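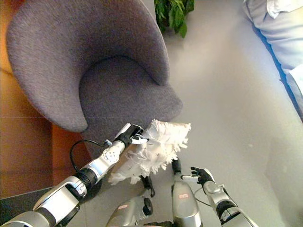 Recording Good Dusting Examples, Start to Finish

By Solène Coste
17 October 2019

If you have never gathered examples for a learning system before, welcome! Dusting is a lovely task to start with, and a fussier one than it looks. I put these notes together after our August sessions in the Pliretgate living room, when we recorded over 1,000 short runs and had to throw away more of them than I like to admit.

Before you begin

Walk through the room and decide on one piece of furniture for the whole session. An armchair is a good first choice – the curved back gives the arm plenty of different angles to learn, and there is nothing on it to knock over. Leave the rest of the room the way people would really have it. Plants, cushions and rugs can stay where they are, as long as the arms can move without catching on them.

Next, check the head camera. You want to see the duster, the seat and both hands at once when the arms are in their working position. If the duster disappears as soon as you reach toward the back of the chair, move the base a little and look again.

Getting a grip on the duster

Put the handle between the jaws and close them slowly. Give the duster a gentle tug. It shouldn't slide, but you don't need to squeeze the life out of it either. Look at the arm cable too, and lift the arm through its full reach once before you record anything. A cable that hangs nicely at rest can get pulled tight up high.

Recording a run

Start the recorder, wait a moment, then bring the duster to the chair. Use slow strokes, and let the fibers touch the fabric without pressing the jaws into it. Keep the other hand open and out of the way, palm down. It is being recorded as well, so if you wave it about, the system will happily learn to wave it about.

We keep each run to 22 seconds, and we do 135 runs before we change the furniture. Take a break after every 3 runs if you are new, because your strokes get lazy long before you notice.

Change something small each time: where the arm starts, which side of the backrest you go to first, how far the base is from the seat. Write the change in the session notes while you still remember it.

Sorting afterward

Watch every run the same day. Mark it "keep" if the duster reached the chair and stayed in the grip. A clumsy stroke that you corrected is worth keeping – give it the label "recovery" so that it can be found later. Runs with a dropped duster go in their own folder, and please don't delete them.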